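Bench notebook, finish trials, table top 3
Sunday, September 26, 2021

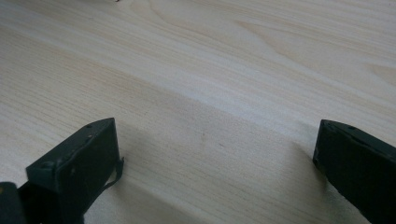
Top 3 is the pale one from the Bakside order, second side up, and the question for today was whether it can stay in service until the full refinish or has to come off now. Went over it dry with a cloth, then by eye from the window end and again from the door end. The grain runs in long curves on the diagonal, with a stretched oval figure in the upper middle, so any sanding marks laid straight along the length will cross it at an angle and show. Sand by hand if it has to be sanded. There is a wide, pale sheen toward the upper right that washes the surface out slightly, so that area has to be judged with the lamp moved. A tiny dark mark sits near the center, slightly below the middle. Could not feel it with a fingernail. Left alone and entered on the map sheet as mark 28.

Thickness readings, Rundano gauge, zeroed on the steel block before and after. Long side 1,018 mm, unchanged from June. Diagonals agree within the tolerance on the drawing. Slight cup across the width, less than the feeler set can resolve at the corners. No action.

Water drop test on the underside, not the face. Three drops, ten minutes, covered with a watch glass. No ring after wiping. Second set of drops left for an hour, faint ring at one position, gone by the time I had finished the gauge work. Same as top 2, so the batch of Trunine oil is not the cause of the rings on top 1. Still suspect the rag.

Viorica Tănase asked whether the face could be buffed to even out the gloss. Tried it on offcut 192 with the gray pad, light pressure, along the grain. Gloss came down evenly but the color went a shade colder. Offcut 339, same pad with a thin wipe of oil, kept the color but was still tacky at the end of the day. Both are on the rack over the sink, labeled on the back. Do not stack them.

Decision for now: top 3 stays in use, no buffing on the face until 339 has cured and been compared next to the master sample in daylight. Cups on mats. No masking tape on the surface, the Crăciun roll pulled finish off top 1.

To do:
Reorder gray pads, two left.
Repeat the one-hour drops on top 1 with a clean rag.
Check the lamp bracket, it drifts.
Viorica to read 339 for tack and write it under this entry.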